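Fillitz hand controllers: review after 100 recorded runs
Posted 3 June 2020 by Huguette Le Goff

Fillitz sells a pair of hand controllers for driving a two-armed robot in simulation and saving each run as a demonstration. I bought the set in February and used it with the Pastix simulator, mostly in a house with paneled doors. Doors are a good test. You have to get the fingers to an edge and swing your arm along a curve, and any lag shows up right away.

Setup took 9 minutes with the Caron plug-in. The grip trigger has a long, even pull, so you can close the fingers slowly on something thin. The wrist view is the one I use most for lining up on an edge.

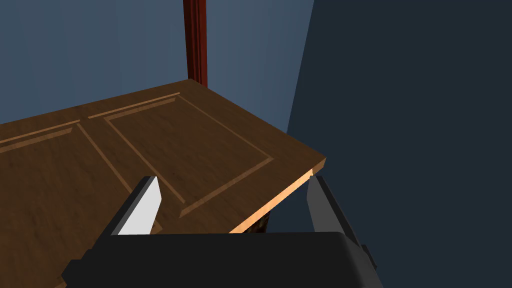 Cheuk-hei Chuang wrote in to say the trigger on his set went soft after a month, and that his last 4 sessions had grips that opened halfway through a pull. Mine hasn't done that, but I run short sessions.

The head view takes more getting used to. It can sit at a steep tilt, and your hands want to correct for it. I turned the motion scaling down to the second step and stopped overshooting. 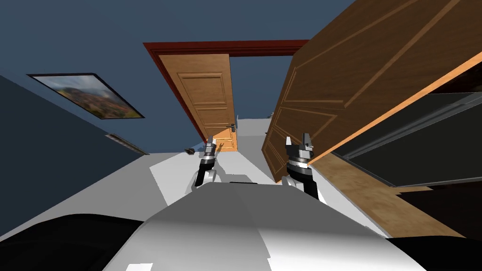 Two arms at once is where the price makes sense. Each controller has its own clutch button, so you can park one arm and reposition your hand while the other keeps moving. With the older Plokuretti set I had to freeze both. The saved files replay cleanly, and trimming a bad start takes a few clicks.

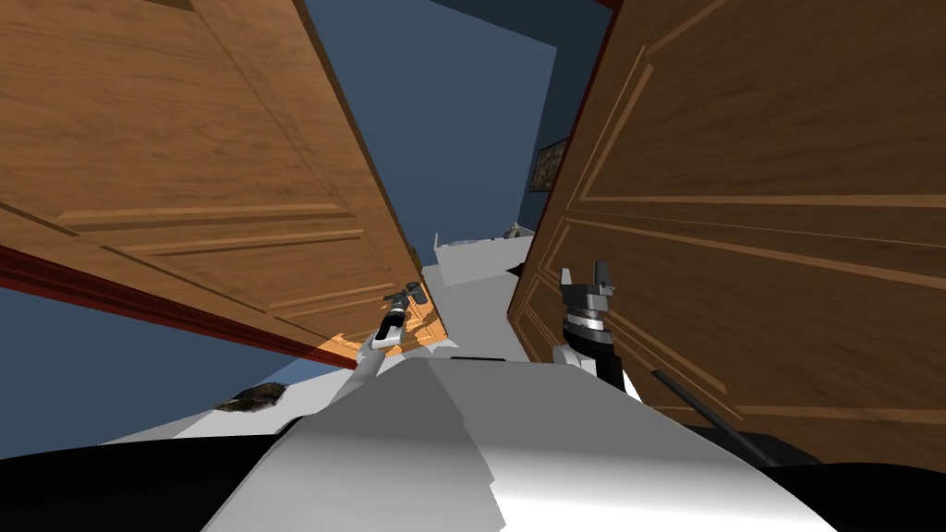

Left gripper at the door edge, right gripper in front of the second door.

Complaints: the cables are short, the manual skips calibration, and there is no force feedback at all - you judge contact by eye. Battery life is fine.

Rating: 3 out of 4. I'm keeping mine, and I'd buy the longer cables with it.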